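Vosteta gripper build: questions we keep getting
Sollville shared workshop, page updated 21 October 2018

Is it worth building one at home?
Maybe. The parts came to 125 dollars, and that leaves out the two sets of fingers we ruined. Anyone quoting you less already owns the screws.

How long does it take?
The plans say a weekend. We needed 15 evenings.

Will it pick up anything I put in front of it?
No. Ours likes boxes. Coins and paper are a waste of your time, whatever the videos show.

Do I need the Hindora pads?
I doubt it. We tried them for a month and couldn't tell the difference.

Can I work on my kitchen table?
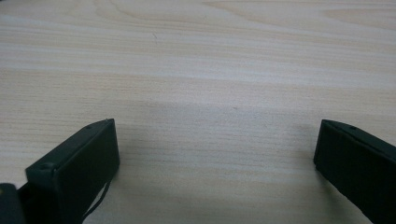
You can, but put the finger screws in over a tray. They roll. Check the gap with the fingers fully open before you tighten anything, and leave slack in the cable.

Does it run without someone holding it?
Not yet. There is talk of an arm in November. I'll believe it when it's bolted down.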